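# Hemming a round tablecloth without it turning into a lampshade

**Rosario Dal Bello**
Nov 26, 2022

I can hem a rectangle. I have hemmed curtains, napkins and one pair of pants that only came out a little different on each leg. Now I want a floor-length cloth for a small round table, and the circle has beaten me twice.

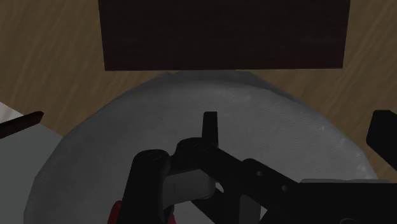
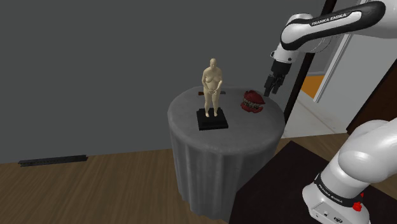

*Round gray cloth laid flat on wood, then gray cloth hanging on a side table with a figurine.*

My first attempt was in an old bedsheet, so no great loss. I folded the edge up half an inch, folded it again, pinned it and sewed it. The hem came out full of little pleats, and it stuck out from the table all the way around as if it were trying to pick up a radio station. For the second attempt I used more pins. I would put it at 1,000, though my husband, who found several of them with his feet, thinks higher. Same pleats.

The table is 20 inches across and 30 inches high. The good fabric is a medium-weight cotton from Pellegrini, which is the shop on our main street that makes you feel you should have dressed up to come in. I have been told no returns on cut yardage, in a tone. So before I cut it I'd like to know:

- How do I hem a curve so it lies flat and doesn't pucker?
- The fabric isn't wide enough to get the circle out in one piece. Where do the seams go? Straight through the middle seems wrong, but I can't say why.
- Is there any way to do this that doesn't involve hand sewing? I own a thimble. We are not close.

My machine is an old Wokby that does straight stitch, zigzag, and a third stitch I have never seen it finish.

---

**Samuele Valentini**

The pins aren't the problem and neither are you. The outer edge of a circle is longer than any line you can draw inside it. When you fold the edge up, you're asking a longer piece of cloth to lie on a shorter one, and the extra has to go someplace. It goes into those pleats. The deeper the hem, the worse the argument, and half an inch turned twice is pretty deep for a curve.

So make the hem skinny and gather in the extra before you fold it.

1. Cut the circle with a half-inch allowance all the way around.
2. Set the machine to its longest straight stitch, which on most of them is 4 or a bit above. Sew a line of that a quarter inch in from the raw edge, all around. Don't backstitch, and leave the thread tails long.
3. Press the edge to the wrong side right along that stitching. Where it wants to ripple, pull the bobbin thread up a little with a pin until the ripple goes away. Spread the fullness out with your fingers. You want it eased in, with no gathers you can see from the front.
4. Press it again with steam. Press down and lift. If you push the iron along the curve you will stretch it, and it will wave at you forever.
5. Fold the same amount up once more, press, and stitch close to the inner fold with a normal stitch length.

Your circle comes out to 80 inches across finished, so you have roughly seven yards of edge to get around. Put on a ball game. It's boring sewing but it isn't hard sewing.

On the seams: you're right that down the middle is wrong. A center seam runs right across the tabletop, where everybody looks and where every glass will find it. Use one full width of fabric for the center and split a second width lengthwise, then sew half to each side. Now you have two seams. On a table as narrow as yours both of them land in the skirt, and they more or less disappear in the folds. Trim the selvages off before you join the panels. They're woven tighter than the rest and they'll pull up the first time you wash it.

Speaking of which, wash and dry the fabric before cutting. Cotton shrinks. If it's going to end up showing off the table's ankles, you'd like to know ahead of time.

To cut the circle, fold the joined cloth in half and then in half again so the center of it is at one corner. Tie a string to a pencil, hold the other end on that corner, and swing the arc. The string should be the finished radius plus your half inch, so 40½. Check it with a tape measure in a few spots, too. String stretches, and it never stretches the same amount twice.

No hand sewing anywhere in there. The thimble can stay in its drawer.

---

**Pilutska**

just use iron on tape. did mine in June, took one evening, looks fine. if it puckers cut little notches in the part that folds under. also if it's floor length who is down there checking

---

**Samuele Valentini**

Tape is okay on a straight edge. On a curve you have to cut it into short pieces or it kinks, and then it's as much work as sewing. And don't notch a hem that will go through the wash unless the cut edges are enclosed somehow, because they'll fray. I'll grant the point about who is down there.

---

**bavgate_linens**

Used to do the table skirts for a banquet hall, so I've hemmed more circles than I care to remember. Samuele's method is right. A few things to add.

Let the cloth hang before you hem it. Cut the circle, throw it over the table, and leave it overnight. Parts of the circle are on the straight grain and parts are on the bias, and the bias parts drop. If you hem first and hang it second, you get a cloth with four low spots, and it'll look like you cut it with your eyes shut. After it has hung, go around with a yardstick standing on the floor and chalk a level line, then trim to that plus your allowance. This is dull and you will be on your knees for it, but it makes the biggest difference of anything on this page.

I also wouldn't take it all the way to the floor. Stop half an inch above. A cloth that just touches gets vacuumed, and I mean that literally.

If you really can't face the easing, use bias tape. I mean the folded sewing kind, not Pilutska's iron-on. It already bends, so it follows the curve without a fight. Open it out, sew one edge to the right side of the cloth, flip the whole thing to the back, press, and topstitch. Buy extra, since packages never hold enough for a cloth this big and the second batch won't match the first.

For what it's worth, the sticking-out on the bedsheet may have been partly the sheet. Some of those are finished stiff as cardboard. A softer cotton will hang better even before you fix anything.

---

**Rosario Dal Bello**

Thank you all, including Pilutska, whose question I put to the household. The answer is the dog.

I did a practice run on what was left of the sheet with the long stitch and the bobbin thread, and I got a foot and a half of perfectly flat curve before the thread snapped because I pulled it like a lawn mower. I can live with that. The good fabric is in the dryer now and I'll let it hang overnight once it's cut. I'm going with the two side seams and the skinny hem, and I have bought bias tape in case of a collapse in morale.

One more thing, if anybody is still around: do I press the panel seams open or to one side?

---

**bavgate_linens**

Open. To one side makes a ridge, and you'll see it in the folds.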